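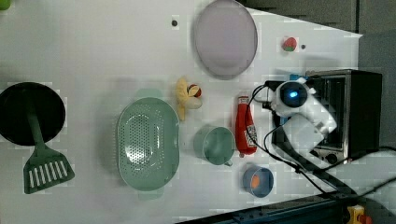 Fuad Endale
Wadier shared workshop, bench notebook, September
Project: Cundum (kitchen table arm)

Started at 9 in the morning with the table as it stood, toy food still out. Goal for the session was to get the overhead view and the arm to agree on where things are, then sort out the cable run. The first is mostly finished. The second is not.

Setup for reference. Table coordinates have their origin at the dark hole to the left of the lavender plate. X runs toward the other hole, the one next to the strawberry. I had been using the table corners, but the overhead view doesn't hold all of them and the one by the blue rail is hard to pick out against it. The holes don't move and the detector finds them every time as long as nothing is on top. Rule from now on: the plate can go anywhere except over a hole.

Calibration

Old transform threw the gripper off toward the oven side by 7 mm, worse the farther left it reached. I first blamed the lens correction and redid it. No change at all. Then checked the arm base against the table with a square and found the base turned slightly on its plate. Two of the four bolts had backed off. Tightened all of them with thread locker, let it cure over lunch, ran the calibration again.

Error is now small enough at the center that the fingers close on the banana without pushing it first. At the left side, over the pan, it is still visible by eye. I think what remains is sag in the extended arm, which no camera transform is going to fix. Needs a correction by reach. I have the bending measured at full extension with the calibration weight on, and nothing in between, so the correction is a guess until someone takes more points.

Payload note: 300 g is the limit I am setting in software with the arm stretched out. It will lift more than that close in. I don't want two numbers in the config and somebody loading the wrong one.

Zero position

Shoulder encoder reads 2483 at the zero pin. Write it on the base in marker if you change the motor. The Cocco driver board keeps the offset in its own memory and also accepts one from the config file, and if both are present it adds them. Lost an hour to that. The config value is now zero and the board holds the real one. Leave it that way.

Also on the Cocco board: it does not complain when the wrist command is out of range, it clips. I had the wrist told to go past its stop and the log showed a clean move. Added a check on our side that refuses anything beyond 90 degrees either way from straight down. We have no task on the table that asks for more.

Object notes

Colander. Detector sees the body well. Grasp planner wants to go for the rim and that is a poor choice, the fingers slip along it. Set the grasp to the end handles by hand. Both ends are in the list, it takes whichever is closer.

Banana and the small round fruit. When they touch, the detector returns one blob with a center in between, and the gripper goes down into the gap. Color split fixes it in most runs. Yellow is easy. The red and cream one gets cut into pieces sometimes, so I merge anything that overlaps and is under the size limit. Ugly but it holds.

Spatula. Not attempted. The handle lies over the pan and the head is down on the table, so the height changes along its length and the planner assumes one height per object. Picking at the middle of the handle would be fine if the height came from the grasp point. Small change in the planner, larger change in the tests.

Ketchup. The white label gives a false center when the red body is partly hidden. I use the red area plus the label together now. Grasp across the body works. Near the cap the taper pushes it out of the fingers.

Cup. Two entries in the object table, one for upright and one for on its side. Pale green on white is the weakest contrast we have and the handle is faint from overhead. Orientation comes from the opening: a circle means upright, anything stretched means tipped. Upright grasp goes on the wall of the cup opposite the handle. For the tipped case the planner only reports it and moves on.

Blue bowl. Orange piece inside is found with no trouble. Getting it out is harder, the fingers meet the bowl wall before they close. Narrower tips are drawn but not printed.

Lighting

Overhead strip on full washes out the plate, lavender goes to nearly white. Turned it down and locked the exposure. Auto exposure was shifting every time the arm came over the table and the color limits drifted with it. With exposure locked, daylight from the yard door matters a lot. Door stays shut during runs. I put a note on it.

The cup is a bit worse in the dimmer light. Accepting that for now.

Cables

The black cables from the arm cross the table toward the lower right and come down over the area where the ketchup bottle was lying. In that position they cut the bottle in two for the detector, and on a long reach to the left they drag. I saw the bottle turn under them once and stopped the run.

Tried a spiral wrap along the forearm. Too stiff, the wrist motor current went up and the board tripped at the end of the move. Took it off. Tried two loose hook and loop straps with slack at the elbow. Better. Current is normal, but the slack still hangs low when the arm folds.

What I would like is a light boom off the blue rail, with the cables coming down from overhead. It has to clear the camera view. There is a length of aluminum tube in the offcut rack that would do if no one has claimed it.

Logging

Moved the run logs over to Losta. Each run now stores the overhead image, the joint positions and the motor currents under one name. Before this I was matching files by timestamp and the camera clock is slow. The old logs are kept but not converted, and I would not trust the pairing in them.

Losta drops the first image if recording starts before the camera has warmed up. Start the camera, wait for a live picture, then record. I keep forgetting, so it should go in the start script. 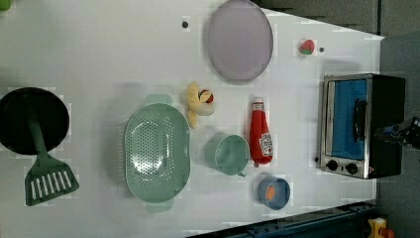 Oven side

Clearance beside the oven is the tight spot. The gripper can hover over the side of it, but any move that lowers there with the fingers open comes close to the metal frame. Added a keep-out box around the oven with a margin, and a safe height to travel at before turning. The box is drawn from the oven's place in the overhead view, so if the oven gets bumped the box has to be updated. It is not automatic yet. A strip of double-sided tape under the feet would save a lot of checking.

Door: the interior behind the glass is bright blue and the detector was listing it as a bowl. Confidence was higher than for the real bowl. Masked out the whole oven for food detection. It has its own routine anyway.

Knobs: black on silver, good contrast, found in every image where the arm isn't over them. Turning one is the next real task. The fingers can straddle the knob but there is little room between the two, and with the current tips I expect to touch the neighbor. The narrow tips drawn for the bowl should serve for both.

The red light near the right knob would be handy as a state signal. It is a few pixels across from overhead and I had to read it from a crop at full resolution. Works with exposure locked. I have not tried it with the arm casting a shadow on the panel.

Door handle runs vertically along the right side of the door. Reach from the arm is awkward, elbow ends up over the rail. I moved the joints through it by hand with power off and there is a path, with the wrist turned. Saved the waypoints as oven_handle_a. Do not run them at full speed, nothing in that file knows about the cables.

Open items

- sag correction, needs points between folded and fully extended
- boom for the cables, check the aluminum tube
- print the narrow finger tips, softer filament if there is any left
- planner: height from grasp point, then try the spatula
- tape under the oven feet
- camera wait in the Losta start script
- decide what to do with a tipped cup - regrasp and stand it up, or leave it as a reported fault

Shut down at 6 in the evening. Arm power is off at the wall, brake pin is in the shoulder. The config is saved on the bench machine as cundum_table and the copy from this morning is next to it with old in the name. Please don't load the old one, it has the double offset.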